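Gripper lab, notes for week two

Okay, so we're comparing two grippers on the grocery task, the Kuhlmann and the Grondska, and I want you to come in with a hunch about which one does better (write it down, I'll ask!). Hậu Khúc wrote the logging script, so thank Hậu when your files come out tidy. Each team gets 12 tries per gripper, same controller settings for both, and please don't touch the speed limit in between.
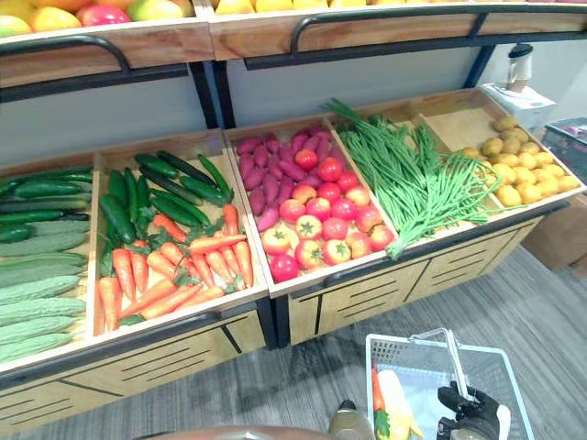
What should I write down when a grasp fails?
Put the try number, the item, and whether the fingers missed it, slipped off or squeezed too hard.

Last April's group ended up with 168 usable tries, and Brândușa Bucur went through every one of them by hand. Most of her trouble came from people changing the finger pads halfway and not logging it. So log it! Long, floppy stuff like beans is where I expect the two to differ most, and round things like tomatoes come next.

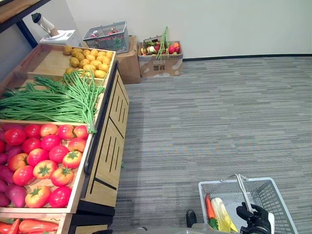
Carrying is scored apart from picking, by the way. A gripper can be great at closing on a carrot and still let a basket handle twist, so you'll fill in two columns on the sheet. Plots go in the Storkudus folder before 5 p.m., one per gripper, same axes please.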